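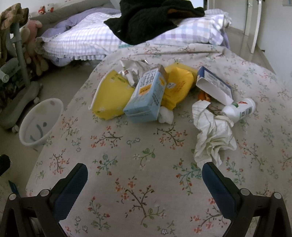 Packaging left on a patterned bed sheet, including a torn-open milk carton.

Jivard Police Department
Evidence and Property Room – Inspection Checklist with Comments
Inspection date: September 13, 2022
Location: Fenell Street station, lower level
Type: Unannounced

Ratings: S = satisfactory, N = needs work, U = unsatisfactory

1. Access and keys

Door log signed for every entry – S
Key cards returned by transferred staff – N
Two cards still active for officers now at the Wostumar substation. Deactivate by end of shift.
Alarm tested and reset – S
Camera over intake counter working – S
Clock on the recorder runs four minutes slow. Correct it and note the time of the change in the log.

2. Intake and packaging

Items sealed, initialed and dated – S
Paper bags used for damp or stained items – N
Item 261 (jacket, assault case) was in plastic. Moved to the drying cabinet, then repackaged in paper. Old bag kept with the item.
Food and drink containers packed one per bag – N
A can and a bottle from the same burglary were bagged together. Lab will not accept them that way. Submitting officer notified.
Sharps in rigid tubes – S
Labels match property sheet – S
Handwriting on several sheets is hard to read. Print, please.

3. Storage

Shelves match location codes – S
Homicide items kept in separate cage – S
Cash and drugs in double-locked safe – S
Safe count done with two people present. No differences.
Refrigerator temperature recorded daily – U
No entries for six days. The unit itself read within range at inspection. Whoever opens the room in the morning fills in the sheet, weekends included.
Firearms tagged as unloaded – S
Item 571 has a faded tag. Replace.

4. Chain of custody

Sample of files pulled and compared with the log – N
Item 184 was signed out for court and has no return entry. Found on the correct shelf with seal intact. Supplement report required from the officer who returned it.
Lab transfers signed at both ends – S

5. Disposal

Release orders on file before destruction – S
Backlog of closed cases reviewed – N
Not started. Carry over from last inspection.
Eyvindsson pickup receipts filed – S

6. Room safety

Exits clear – N
Bicycles stacked in front of rear door. Moved during inspection – keep them in the outside cage.
Extinguisher in date – S
Gloves and masks stocked – S
Small gloves running low.

Overall: N
Written response due within 14 days. Next full inspection in December.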